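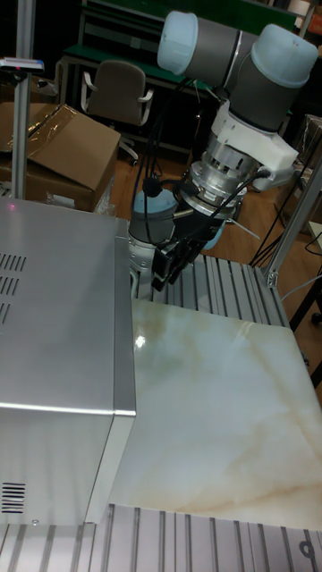 The Zorkilgate comparison is a bench method for judging robot grippers against one another on the same arm. It was drawn up at the Oltamstead workshop and is used mainly for grippers meant for kitchen and household tasks. Each gripper is carried by a single arm above a smooth slab with a marble pattern, set on a table of slotted aluminium rails, so that every candidate meets the same surface. Cables are run outside the arm, which shortens the time needed to change from one gripper to the next.

A full comparison covers 12 objects, each picked up and set down 200 times. The operator records missed grasps, slips and any contact with the slab. The same controller, Flidby, is used throughout, and its speed settings may not be altered between grippers. A change of gripper takes about 4 minutes, after which the height of the fingertips is measured again.

Early versions of the method allowed each maker to supply its own mounting bracket. This was dropped when differences in length were found to affect the results – a longer mount made small errors at the wrist larger at the fingertips.
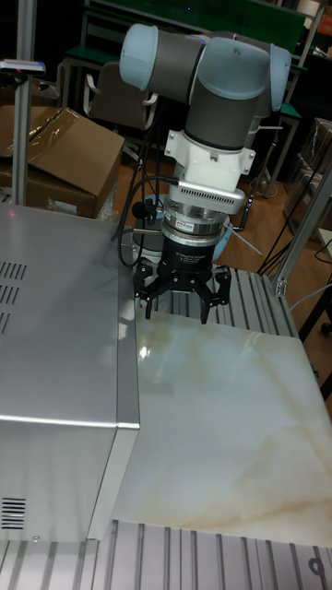
Đào has argued that the method favours slow grippers, as it counts failures but gives no credit for time saved, and has called for a separate score for speed. The present rules include no such score. Results are published as a table of failures per object, with no overall ranking, and a gripper may be entered again after three months.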